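Home Talks Workshops Handouts Contact
Search this site Enter keywords Go

Writing Discharge Instructions People Can Use
Speaker notes, Yurani Apaza
Last updated: March
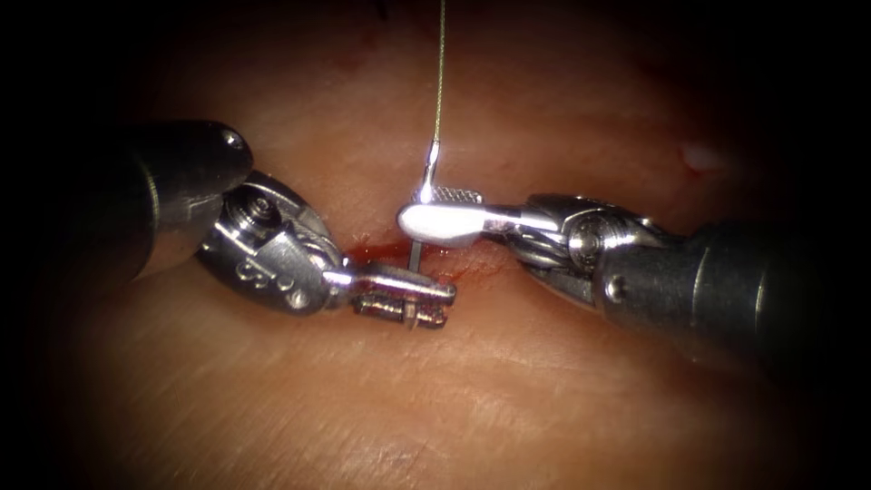

Opening (4 minutes)

Say hello, give my name, thank Octavio Yupanqui for setting up the room. Mention that handouts are on the back table and there is one per person.

Start with the story of my uncle and the sheet he was sent home with after his gallbladder came out. It ran to 16 pages. The phone number for the ward was on page 11, in a footer. He called my aunt instead.

Ask: who here has written one of these sheets? Who has been given one? Wait for hands. Don't rush this.

What we are talking about today

The sheet of paper (or the PDF) a patient takes home after an operation. I won't cover consent forms or billing letters. If someone asks about consent forms, say I'm happy to talk at the break.

The Echeverri rewrite

Background: the Echeverri clinic asked us to redo their set. We began with the longest one, for hernia repair. It had about 400 words on the first page before it told the reader to do anything.

What we changed:
- Moved the phone number to the top, in large type.
- Put "Call us right away if" second, before diet and before driving.
- Replaced "ambulate" with "walk" and "void" with "pee." Expect a laugh here. Some doctors will object to "pee." Say that "urinate" is fine if the clinic insists, and move on.
- Cut the history of the procedure. It was a nice paragraph. It went.

The new first page is 255 words. Read it aloud, slowly, start to finish.

Pause for questions. Water.

Numbers and times

"Take twice daily with food" gets read in several ways. Write "Take one pill with breakfast and one pill with dinner."

"Avoid heavy lifting" needs an object. A full laundry basket, a toddler, a bag of dog food. Ask the room for others and write them on the flip chart.

Don't put a range where the reader has to pick. If the surgeon wants the dressing left on for two days, say two days.

Testing with readers

We used Mura, the neighborhood reading group, who meet at the library. Sit next to the person. Hand over the sheet and ask, "What would you do tonight?" Then keep quiet. I was bad at this at first and kept explaining.

Mention the woman who folded the sheet in half and put it on her fridge, so only the top half showed. We now check what is on the top half.

If someone asks about software: we lay the sheets out in Skiren, but any word processor will do. Don't get pulled into a demo.

Translation

Short section if we are running late. Send the final version to the translator, never a draft. Leave space, as Spanish runs longer than English. Have the translated sheet tested too, with different readers.

Exercise

Groups of 4. Each group gets one old sheet and a red pen. Ten minutes to find the first instruction and underline it. Then swap with the next table.

Collect the pens. Lunch is at Mesero across the street, and they need our orders by 11:30.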